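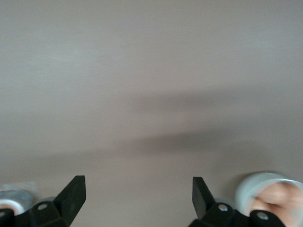 The proposal before the school's curriculum board would end the Torance robotics club as an activity in its own right and fold it into the competition squad. I ask the board to decline it.

The case for the change rests on cost. The squad has 12 pupils and brings home certificates; the club has nine and brings home none. Yet the club meets every week from the autumn until April, and Stamatia Tzavaras, who supervises both groups, reports that its members write fuller notebooks than the squad does.
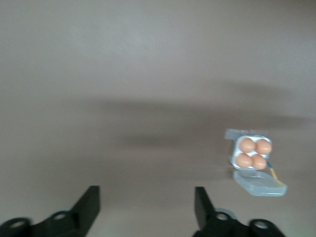 Assessment is where the two groups differ most. A competition awards points for speed over a fixed course, and pupils learn to serve the course. The club sets its own tasks from ordinary goods - four brown eggs in a clear plastic carton with the lid folded open, for instance - and a pupil must decide what a careful result would be before attempting one. That decision deserves marks, and at present it receives none.

The board should keep the club and assess its notebooks.

Filippos Gkikas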